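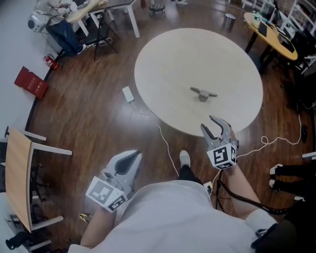 Last updated: 2021-10-06
Reading time: 2 min

Hand-held gripper demos, round mat task. Till Eichhorn

Good day! We're up to 848 usable demos for Verkum, 30 of them from this morning, and I finally feel like I've got the rhythm. The trick for me is to slow down over the last hand-width before contact and let the jaws settle. When I rush, the replay overshoots every time.

Marker tracking: the big faces wash out when the light comes in low across the floor. Pose jumps on the left hand in four takes, all tossed. Boateng wants to try matte prints on the blocks – yes please, I'll cut a set tomorrow.

Right-hand cable still tugs when I turn my wrist outward. I ran it across the forearm for the later takes and the drift in the log got smaller. Somebody try it with longer arms than mine and write down what you get.

Basalov's new time sync is great!! Left and right streams line up so well now that I stopped checking by eye after take 225. (Old March recordings still need the manual offset, don't mix them in.)

To do:
- recalibrate left block before next batch
- start half the takes with the left hand, I keep leading with the right
- ask Skotileo about softer pads

Training run goes on tonight, can't wait to see it.

Questions: ask Till, bench two | Back to top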